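Maltstead full-size keyboard: a long review from somebody who types a great deal

I learned to type at fifteen on a manual machine with a cloth over my hands, and I have been fussy about keys ever since. My family will tell you that I can spoil a perfectly nice afternoon in a shop by pressing every keyboard on display and tutting. So when my old one finally gave up in June (the letter E, which is the worst one to lose, unless you happen to be called Zoë and live in Zanzibar) I took my time over choosing another, and I've put off writing this until I'd properly lived with it. I have now typed up the whole of my aunt's recipe collection on the Maltstead, all 423 cards of it, and I think that counts as a fair trial.

A word about the cards, as they're the reason for all this typing. My aunt, Zübeyde Ersoy, cooked for a living in Denville for most of her adult life, first in a works canteen and then in her own little café, and she wrote everything down on index cards in a mixture of Turkish and English and a sort of shorthand she'd made up herself. A small triangle means butter. Two small triangles mean a lot of butter. When she moved in with my cousin Perihan the cards came to me in two biscuit tins and a shoebox, and everyone in the family agreed they ought to be typed up before the ink went any fainter, and everyone in the family then looked at me.

So I've been sitting down to it most evenings after supper, with a card propped against the lamp, and on a good evening I would get through 12 of them. On a bad evening I got through one, usually because it was for something with yufka in it and ran over both sides and up the margin.

Now, the keyboard. I wanted a full-size one and I was quite stubborn about that. Lots of the newer ones leave off the number pad to save room and I do see why, if your desk is a shelf in a hallway, but recipes are full of numbers and I was taught to do numbers with my right hand without looking. 200 grams of this, nine ounces of that, oven at whatever it was in the old money. If you've ever done accounts or stock sheets you'll know what I mean. Take away the number pad and I'm hunting along the top row like a hen after corn.

I bought mine from Ekrem Dağdelen's shop in Lekstead, where you're allowed to try things before you pay for them, and I tried five. Two were far too clicky for me. They're very fashionable, I'm told, and my nephew has one that sounds like somebody emptying a cutlery drawer down the stairs, but I do my typing in the same room as someone who is trying to watch television and I'd like to stay married. One was so flat that I couldn't tell whether I'd pressed anything or not. The fourth was lovely, truly lovely, and cost more than my cooker. The fifth was the Maltstead, and I knew within a paragraph. There's a bit of travel to the keys, a soft sort of stop at the bottom, and then they come back up to meet you. It makes a noise, but it's a low pattering noise, like rain on a felt roof, and after a day or two neither of us heard it.

The lettering on the keys is white on black, good and plain, and I can read it in the evening with just the lamp on. I don't look at my hands much, but I do look for the odd ones, the brackets and so forth, and with my last keyboard the legends had been so thin and grey that I might as well have been guessing. How they'll wear I can't tell you yet. The E on mine is still crisp. I keep checking it, rather anxiously, as you can imagine.

One thing you should ask about before you buy is the layout. Mine is the American arrangement, with the squiggle (tilde, I believe) up in the top left-hand corner next to the 1, and Ekrem did warn me, and I said oh that won't matter, and for the first week it mattered quite a lot. The quotation marks and the @ sign are the other way about from what I'm used to. There's no pound sign printed anywhere. You can tell the computer to treat it as a British keyboard and carry on as normal, and that's what I've done, but then what's printed on a handful of the keys isn't what you get when you press them. If you type by touch you'll forget all about it by the second week. If you look at your fingers it will drive you up the wall, and you should hold out for the British one, which Ekrem can order in.

And then there was the matter of the Turkish letters. This isn't the keyboard's fault in the slightest, but I'm putting it in because I spent an entire evening on it and somebody may be glad of it. I needed the ğ and the ş and the ı with no dot, and I'd been copying and pasting them out of an old email one at a time, which is no way to live. Perihan told me you can add a second language and flip between the two with the Windows key and the space bar. Well! It was like being given a dishwasher. The Windows key is down in the bottom row on the left, between Ctrl and Alt, and it's a decent size, and I can find it with my thumb now without thinking. The only trouble is forgetting which language you're in. There is a card for cheese pastries in the finished file where every I has gone peculiar, and I've left it as it is out of affection.

The grumbles, then. There are three and a bit.

The little feet at the back are feeble. They fold out to tilt the keyboard up and they fold themselves in again if you push it away from you with any spirit, so that you sit down with your cup of tea and find one corner has sunk. I've stopped using them and type with it flat, and my wrists have been better for it, so perhaps that's a blessing.

Caps Lock is too easy to catch. It's a generous key and it sits tight up against the A, and my little finger is forever landing on it. I typed most of a lamb stew in capitals. It read as though my aunt were shouting the recipe through a wall, and to be fair to her that is quite often how she gave them out.

Crumbs. I know, I know, I shouldn't eat over it. But I was typing up biscuits, and you try it. They go down between the keys and they don't come out again without a proper effort with a soft brush. I use an old pastry brush, a dry one, and turn the whole thing over afterwards and pat it on the back. My friend Wubit Negash swears by those blobs of sticky putty you press in and peel off, and she gave me one, but it left the space bar feeling tacky and I went back to the brush.

The bit is that it's light. It doesn't slide exactly, but it does wander if you're a heavy typist, and I'm told I am (you can't learn on a manual and not be). A rubbery drawer liner underneath sorted that out for next to nothing.

I should say something about the desk as well, as a keyboard is only as good as what it's sitting on. For years I worked at the dining table, which is too high, and I'd go to bed with my shoulders up around my ears. A lower desk has made more difference than any keyboard could, and if you can only afford to change one thing then change the height you're sitting at before you spend a penny on keys. Elbows level with the desk top or a touch above, and the keyboard near enough the front edge that you aren't reaching. Analyn Mangubat, who I used to share an office with and who has the straightest back of anybody I've ever met, went on at me about this for the best part of a decade, and I'd like it in writing that she was right. I did look at one of those split keyboards too, the Norðdahl, where the two halves go wherever you please. Very clever, and if you have bad wrists I'd give it a good long try. I found I couldn't remember which hand I used for the B.

Would I buy the Maltstead again? Yes, and in fact I have done, as Perihan wants to have a go at the café's old order books and I wasn't going to lend her mine. It isn't showy, nothing lights up, and it hasn't any of those extra buttons for making the music louder, which some people will miss. For long, steady typing of an evening it's the nicest thing I've used since I stopped working. I'd knock off a mark for the feet and half a mark for the crumbs, and call it four and a half if they ever mend the feet. 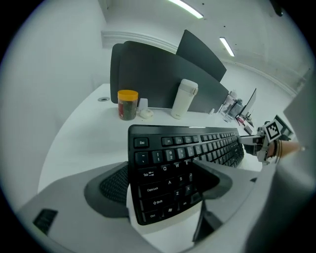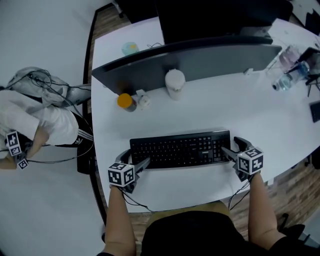
The left-hand end of the keyboard up close, and then the whole thing with its number pad on a white desk.

If anybody reading knows what a small circle with a line through it might mean on a card for rice pudding, I'd be grateful. Aunt Zübeyde says she can't remember, and I rather think she can.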